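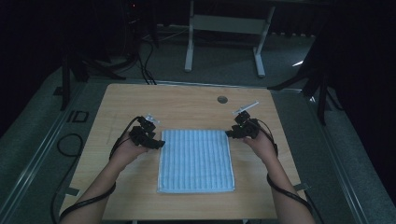 Figure 3. A worker at the practice table with two hand-held grippers and a folded striped towel.

4.2 Changes in the work of the folding staff

In this section we present what the introduction of automatic folding changed in the daily work at the Collcombe laundry, which washes flat linen and towels for hotels and care homes. The machines were installed by Zivik in September, and our interviews and shift observations were finished in April 2024. The site had 195 employees in the period of the study. Our material comes from 14 of them, all of whom had worked in the folding hall before the change.

Before the installation, folding was a single job. A folder took a piece from the cart, checked it for stains and holes, folded it, and placed it on the stack. The check was not written in any instruction. It was done by the hands and eyes during the folding, and most of the folders we interviewed did not mention it until we asked them directly how a damaged towel was found. After the installation this one job was divided in three: feeding, exception handling, and demonstration. The first two are common in automated laundries and were described in the studies discussed in Section 2. The third is less known and we give it more space.

Demonstration means that an experienced folder performs the task with a gripper in each hand, and the recorded movements are later used for training the folding arms. The towel and the table are the same kind as in production, but the fingers do not touch the cloth directly. Figure 3 shows the position of the hands at the two far corners of a towel. Several folders told us that this was the most difficult part to learn. With bare fingers they feel if they have taken one layer or two, and with the grippers they must look. One participant with long experience said: "I have to fold like a beginner so that the machine can fold like me." Another one found the work pleasant, mainly for the reason that she could sit down between the recordings and the room was quiet compared with the hall.

The demonstrators developed their own rules, which were not in the manual given by Zivik. They agreed among themselves to always start with the far corners, to put the cloth down flat before the second fold, and to repeat a fold from the beginning if a corner slipped. The last rule caused a disagreement. The engineers wished to keep also the recordings with a slipped corner, when the folder corrected it afterwards. The folders did not like this. For them a slipped corner was bad work, and they did not want bad work to be stored under their number. The question was solved only after the personal numbers were removed from the recordings. In total 1,418 recordings were accepted during the study period.

The assignment to the three roles was not equal. Of our participants, 6 worked as demonstrators for at least a part of the week, and they were chosen by the shift leaders by speed and low error rate. The demonstrators kept the same hourly wage, but they lost the piece bonus on demonstration days, as no finished stacks were counted. The best folders therefore earned less in the weeks when they taught the machine. The management corrected this with a fixed supplement in the second half of the period. Some participants considered the supplement fair, while others compared it with their former bonus and found it too low.

For the feeders the change went in the other direction. Their work became simpler and faster, and the pace was given by the machine. They reported more pain in the shoulders and fewer possibilities to talk with colleagues. The checking of damage, which earlier belonged to everyone, was moved to the exception handlers at the end of the line. These workers see a towel only if the machine has rejected it or if the stack looks wrong, and small holes passed more often to the customer during the first weeks. A manual check at the feeding point was later added at the request of the feeders themselves.

Our results agree partly with Msimang, where the knowledge of skilled workers is described as being taken out of their hands. In Collcombe the knowledge was also discussed, named and sometimes defended by the workers during the recording. We could not observe if this position remains when enough recordings exist. Two demonstrators asked this question to us, and the contract with Zivik does not answer it. The comparison with the Mudent site, where demonstration was done by outside staff, is given in Section 4.3.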